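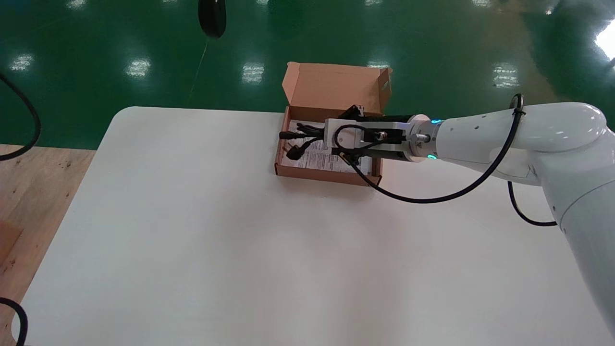 뚜껑이 열린 골판지 상자와 그 안의 검은 전원 케이블.

전원 케이블을 사면 대개 얇은 갈색 상자가 온다. 받는 사람은 상자를 뜯고 케이블을 꺼낸 다음 상자를 접어 버린다. 전자제품 부속을 파는 Pemow에서 포장 일을 맡은 지 4년째인 담당자를 만나 그 상자에 대해 물었다. 담당자는 이름을 싣지 않는 조건으로 인터뷰에 응했다.

Pemow는 케이블과 어댑터, 멀티탭을 주로 취급한다. 비닐봉투에 넣어 보내던 전원 케이블을 상자 포장으로 바꾼 것은 재작년이다. 계기는 반품이었다.

"봉투로 보내면 플러그 핀이 비닐을 뚫고 나오는 일이 있었어요. 핀이 휘어서 도착했다는 연락도 왔고요. 케이블 값이 얼마 안 하니까 그냥 새로 보내 드렸는데, 그게 쌓이니까 상자 값보다 비싸졌습니다."

처음 쓴 상자는 지금보다 높이가 두 배쯤 됐다. 거래처인 Dadska가 재고로 갖고 있던 규격이어서 바로 받을 수 있었다고 한다. 하지만 케이블 하나를 넣기에는 너무 높았다. 빈 공간을 종이로 채워야 했고, 종이를 구겨 넣는 데 시간이 걸렸다. 종이를 적게 넣으면 상자 안에서 케이블이 굴러다녔다.

"흔들면 소리가 나요. 받는 분들이 그 소리를 싫어하십니다. 멀쩡한 물건인데도 열기 전에 벌써 고장 난 줄 아세요."

지금 쓰는 것은 뚜껑이 몸통에 붙어 있는 얕은 골판지 상자다. 뚜껑 끝의 날개를 몸통 안쪽으로 밀어 넣어 닫는다. 담당자는 뚜껑이 따로 떨어지지 않는 점이 가장 편하다고 했다. 두 조각짜리 상자를 시험 삼아 써 본 적이 있는데, 작업대 위에서 뚜껑이 자꾸 다른 상자 밑에 깔렸다고 한다.

"뚜껑은 끝까지 세워 놓고 시작합니다. 반쯤 열어 두면 물건을 넣을 때 내려와요. 새 상자는 접힌 자국이 뻣뻣해서 뒤로 한 번 꺾어 줘야 섭니다."

케이블을 감는 방법도 물었다. 담당자는 손바닥 폭에 맞춰 길게 감는 방법과 둥글게 감는 방법을 다 써 봤다고 했다. 둥글게 감으면 선에는 무리가 덜 가지만 얕은 상자에서는 위로 부풀었다. 결국 타원에 가깝게 감고 가운데를 한 번 묶는 쪽으로 정했다.

"너무 꽉 감으면 안 됩니다. 겨울에는 피복이 딱딱해져서 자국이 그대로 남아요. 12월에 나간 물건 중에 펴도 펴도 꼬불꼬불하다는 후기가 있었습니다. 창고가 추웠거든요. 그 뒤로는 감기 전에 실내에 하룻밤 둡니다."

플러그를 어느 쪽에 두느냐를 두고는 사무실에서 말이 오갔다고 한다. 뚜껑을 열었을 때 플러그가 먼저 보여야 무슨 물건인지 안다는 의견이 있었고, 핀이 상자 벽에 닿으면 안 된다는 의견도 있었다. 담당자는 두 번째 의견이었다.

"핀 끝이 벽을 바로 밀고 있으면 떨어졌을 때 골판지가 찍힙니다. 모서리 쪽을 보게 두면 조금 여유가 생겨요. 방향을 딱 정해 놓은 건 아니고, 넣어 보고 걸리면 돌립니다."

상자 안에 칸막이를 넣는 방안도 검토했다. 포장재 업체 El Fassi가 종이 칸막이 견본을 보내왔다. 케이블 자리와 플러그 자리를 나눠 주는 모양이었는데, 접는 데 손이 너무 갔다. 견본은 지금 사무실 서랍에서 클립과 고무줄을 담는 데 쓰인다.

주문이 몰릴 때는 어떻게 하느냐고 물었다. 지난 12월에는 한 거래처에서만 1872개를 주문했다. 상자는 펼친 상태로 납품되기 때문에 먼저 접어야 한다. 담당자는 접기와 넣기를 번갈아 하면 속도가 나지 않는다고 했다.

"접는 날은 접기만 합니다. 540개를 접어 놓고 나면 둘 데가 없어요. 얕은 상자라고 해도 뚜껑이 열려 있으면 자리를 꽤 차지하거든요. 그래서 뚜껑을 살짝 덮어서 쌓아 두는데, 날개는 끼우지 않습니다. 한 번 끼웠다 빼면 날개 끝이 헐거워져요."

작업대는 흰 것을 선호한다. 검은 케이블이 잘 보이고, 떨어진 묶음 끈이나 종이 부스러기도 금방 눈에 띄기 때문이다. 전에 쓰던 짙은 회색 상판에서는 검은 끈을 찾느라 손으로 더듬었다고 한다. 흰 상판의 단점은 골판지 먼지다. 갈색 가루가 내려앉아 하루에 두 번은 닦는다.

"물걸레는 안 씁니다. 덜 마른 데에 상자를 올리면 바닥이 울어요. 마른 천으로 닦고, 테이프 자국이 있으면 그것만 따로 지웁니다."

상자 하나에 들어가는 것은 케이블과 안내 종이 한 장이다. 안내 종이는 길이와 정격이 적힌 작은 것으로, 맨 마지막에 넣는다. 케이블 밑에 깔았더니 종이가 없다는 문의가 왔다. 위에 올려 두자 문의가 줄었다. 하지만 종이가 뚜껑 틈으로 삐져나오는 일이 생겨서 크기를 한 번 줄였다.

닫은 상자는 겉에 스티커를 한 장 붙여 봉한다. 테이프로 둘러 감지 않느냐고 묻자, 낱개 상자는 다시 큰 상자에 들어가므로 필요 없다고 답했다. 큰 상자 하나에 낱개 상자가 90개 들어간다. 운송은 Gurard가 맡는다. 눕혀서 쌓으면 아래쪽 상자의 뚜껑이 눌려서 지금은 세워서 넣는다. 세우면 안의 케이블이 한쪽으로 쏠리지 않느냐는 질문에는 잠시 생각하더니 이렇게 말했다.

"조금은 쏠립니다. 그래도 눌리는 것보다 낫습니다. 쏠린 건 받는 분이 꺼내면 끝인데, 눌린 상자는 선물용으로 못 쓴다고 돌려보내는 분이 계세요. 전원 케이블을 선물하시는 분이 있더라고요."

마지막으로 바꾸고 싶은 점을 물었다. 담당자는 상자 길이를 손가락 한 마디만큼 줄이고 싶다고 했다. 길이가 짧은 케이블을 넣으면 한쪽이 비기 때문이다. 다만 규격을 바꾸면 최소 주문 수량을 새로 맞춰야 하고, 이미 사 둔 상자가 창고에 남아 있다. 긴 케이블용과 짧은 케이블용을 나누는 것도 생각해 봤지만 비슷한 상자가 두 종류가 되면 분명히 섞일 것이라고 했다.

"지금 있는 걸 다 쓰고 나서 다시 이야기하기로 했습니다. 봄은 돼야 할 것 같아요."

인터뷰를 마치고 나오는 길에 담당자는 접지 않은 상자 한 장을 건네며 직접 접어 보라고 했다. 옆면을 먼저 세우고 앞면을 넘겨 홈에 끼우면 되는데, 처음에는 순서를 틀려 다시 펴야 했다.

2021-01-08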